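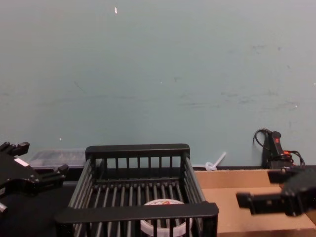 碗架居中,左右夹爪各在一侧,纸箱挨着右边

双臂示教数据录了一大批,碗架取物还是时好时坏,后面该补什么?

Wusta 互助社区 > 机械臂与学习 > 数据采集

慢火炖萝卜

各位前辈好,第一次在这个版发帖,写得可能有点长,先倒杯水慢慢看。

我们小组在做一个叫 Troltwood 的小项目,桌上两条机械臂,人遥操作录示教,再拿去训练模仿学习的策略。任务说起来很简单:从黑色碗架里把一个圆的东西取出来,放到右边挨着的敞口纸箱里,另外还有几段是处理灰色胶带卷的。现在手上攒了1341条示教,由三个人轮流录,碗架和物体的摆法一共11种,都用笔记在一张表上(表是手写的,字不好看,但是能认)。

训练出来的策略,怎么说呢,心情好的时候特别好,两条胳膊过去,干脆利落;心情不好的时候就在架子上方犹豫,夹爪张着,往下探一点又抬起来,像在菜场挑西瓜。我把失败的录像翻来覆去看,感觉主要有三种情况:

一种是物体躺在架子的细杆上,半透明,杆子又反光,策略好像找不准它的边。
一种是物体离架子前面那根黑边太近,夹爪下去容易蹭到边。
还有一种我最想不通,取出来都好好的,到了纸箱上面却不松手,悬在那里。

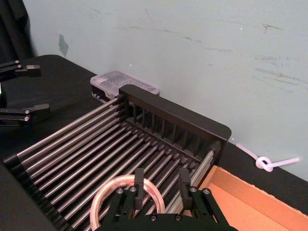 腕部相机里的碗架,杆子斜着排,那圈带点粉的透明环搭在画面下方夹爪的左半边

腕部视角的问题我自己也有一点怀疑。从这个角度看,那一圈透明的东西下半截已经出了画面,底下又全是一根一根亮亮的金属杆,我眯着眼睛都要找一会儿它的轮廓,何况是一个没见过几天世面的网络。可是如果为了它专门换成不透明的东西来录,到时候真碰到透明的又抓瞎,所以一直下不了决心。 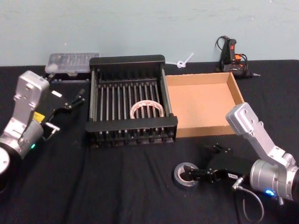 胶带卷这一部分我录的时候其实是最放松的,因为它大、颜色实在,放在布上也不容易滚。我们三个人的手法却不太一样:有人喜欢从外面夹住,有人喜欢把手指伸进中间的孔里再撑或者再夹,我自己属于后一派,右臂夹爪像这样插在灰胶带卷的圆孔里,心里比较踏实。问题是两派的数据混在一起喂给模型以后,它有时候走到一半像是改了主意,手指停在胶带边沿上。这种要不要按手法拆开?还是干脆统一成一种重新录?重录的话我怕三个人里有两个要跟我闹别扭。

再有就是背景。靠墙那一排东西(透明的分格盒子、那个黑色的手持工具和它的线、还有一小截打了结的白色小东西)我们一直没怎么收拾。组里有人说留着好,显得真实,有人说收掉好,省得模型学歪。两边都说得很有道理,我听谁的都点头,点完头回来还是不知道该怎么办。

录制用的是 Asolport,头部一路、胸前一路、两边腕部各一路,动作和图像一起存。每条录完会问一句"保留还是丢弃",我们一般只要任务做成了就保留,中间磕磕碰碰的也留着。

总结一下想问的,免得前面啰嗦把正题淹了:接下来是继续加量,还是回头整理已有的?不松手那个毛病从数据上能不能治?先谢谢大家,哪怕只回一句也很感激!

三号螺丝刀

萝卜你好,看到"挑西瓜"笑了半天,我们家那两条胳膊去年冬天也是这副样子,所以很能体会。我按自己的经验慢慢说,说得不对的地方请大家拍。

我的意见是先别加量。一千多条对这样一个桌面任务已经不算少,再往上加,如果还是同样的摆法、同样的手势,多半只是把原来的偏好又描粗一遍。你不如挑一个下午,泡壶茶,把已有的数据从头到尾按摆法分一分,看看11种里面是不是有两三种占了大头。我们当时一分才发现,有一种摆法几乎占去一半,就是因为它离操作的人最近,顺手,复位的时候东西自然而然就放回那里去了。谁也没有偷懒的意思,手就是会往舒服的地方走。

复位这件事值得多讲两句。我建议开录之前先把摆法排好顺序,打乱,打印出来贴在操作台旁边,做完一条划一条,轮到哪种就摆哪种,不许自己挑。听起来很死板,可是人的脑子在第三个小时以后真的不能相信,我自己就曾经连着很多条把物体摆在同一根杆子上,还以为自己很随机。角度也要管,你那个圆东西平躺和靠着杆子,抓法差得远了,应该当成两种来记。

关于不松手。我猜你们的示教里,操作的人到了纸箱上方会停一停,看看位置,再松开。人停那一下是在用眼睛确认,可模型从数据里读到的就是"到了这里保持不动",连着好多帧都是这样,它很容易就一直保持下去了。你可以把每条里面松手之前那段静止的时长量出来,画个分布看看。我们量过自己的,有一条停了11秒,是录的人在跟旁边的人说中午吃什么!这种一定要剪或者丢掉。以后录的时候约定好,到位就松,看不清就先在别处看清了再过去,不要悬在箱子上面想事情。

靠近黑边那种失败,我觉得要专门补一批"救回来"的示教。就是故意让夹爪先停在一个有点偏的位置,从那里开始录怎么退一点、调一下、再下去。注意,从偏了的地方开始录,把"弄偏"的过程留在录制之外,不然它会把弄偏也当本事学去。这批不用很多,但是左偏、右偏、太低、太靠前都要有。

胶带卷的两派,如果你们的模型能表达多种走法,理论上混着也能学,可是小组里数据不多的时候,我宁愿统一。统一成哪一种?看哪一种在腕部画面里更容易看见物体。闹别扭的那两位,请吃顿饭,比重新训练便宜。

竹编小凳

背景收掉吧,干净一点好训练。透明物体没什么好办法,多录。

还有,磕磕碰碰的不要留,质量比数量重要。

河边晾被子

楼上小凳的第一句我想轻轻地反对一下,也请萝卜自己斟酌。

我在一个叫 Policarpio 的小工作室帮过一阵忙,专门替别人整理示教数据,见过好几家"桌面收拾得像样板间"的,换一张桌子就不行了。背景该不该留,要看它跟动作有没有暗地里的联系。像你们靠墙那个带线的黑色工具,要是它在全部数据里都立在同一个角上,模型完全可能拿它当路标,用它来判断纸箱在哪。哪天谁把它拿去用了没放回原处,策略就迷路了,而你还在检查夹爪。

所以我的做法是留着,但是让它们动起来。每换一种摆法,顺手把后面的东西也挪一挪,盒子往左一点,线理一理或者弄乱一点,有几批索性全拿走。布也是,你们那块黑布有褶子,不用专门熨,隔一阵子扯一扯,褶子换个样就行。这些都是几秒钟的事,比后来做图像增强省心。增强当然也可以做,亮度、裁剪都加一点,只是颜色别动得太狠,透明物体本来就靠那一点点反光和浅浅的颜色才看得见,一通乱调就真没了。

想知道它到底看不看背景,有个笨办法:策略、摆法全都不变,只把后面那排东西收掉,跑十来次,再放回来跑十来次,比一比。要是收掉以后明显变差,答案就有了。

透明物体我同意多录,但要录得有章法。换几个时间段的光,早上一批,傍晚一批,灯开着一批关着一批。腕部那路画面在最后下探的时候常常只看得到物体的一部分,这没关系,关键是再往前一点、还看得全的那一段,操作的人不要冲得太快。很多人在空中飞过去,最后才慢下来,等慢下来的时候画面里已经只剩半个圈了。早一点减速,让模型在看得全的时候就把方向对好。

磕磕碰碰的也不必全丢。碰一下然后好好纠正过来的,我会留,还会打个标记;碰了以后稀里糊涂做成的,丢。你们现在只有"保留"和"丢弃"两档,加一档"待看"会舒服很多,当天晚上由没有参与录制的那个人来看,别让录的人自己判,自己录的怎么看都顺眼,我也一样。

慢火炖萝卜(提问者补充)

谢谢三位!每一条我都抄下来了,小凳的也抄了。

昨晚照螺丝刀说的,把纸箱上方的停顿量了一遍,结果有点脸红,停得最久的那一批几乎全是我录的。我总想着放准一点,没想到把它教成了一个犹豫的孩子。已经把这批单独挑出来,准备先剪静止段,再训一版看看。

摆法的顺序表也打印好了,加上平躺和靠杆两种姿态,比原来的表长了不少,从星期二开始照着来。胶带卷投了票,二比一,统一用伸进孔里的那一派,我方获胜,饭还是我请。
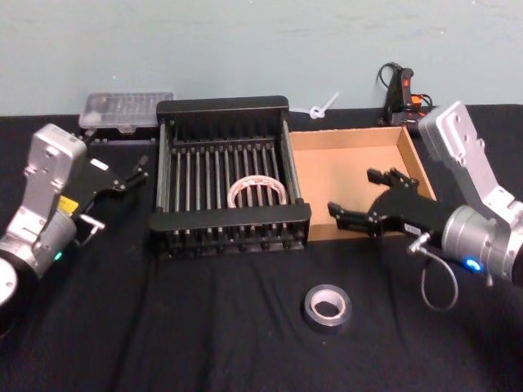 头部视角:胶带卷在前,环形物在架中,纸箱空着

新的顺序表里我给每种摆法都画了个小草图,胶带卷放在靠前的布面上,位置再分左中右,碗架和纸箱还是紧挨着。想再麻烦问河边一句:你说让背景动起来,碗架和纸箱之间的相对位置要不要也动?现在的数据里它们一直是贴在一起的,我担心一下子分开太多,旧数据就用不上了。是先拉开一条缝试试,还是连左右也对调着录几批?

河边晾被子

先拉缝,窄的宽的都来一点,旧数据照样混着训,不会白录的。左右对调先放一放,那样左右手的分工都变了,等于另开一个任务,等缝这一关过了再说。纸箱自己转一点点角度倒是可以现在就加进去,复位的时候随手一拧就好。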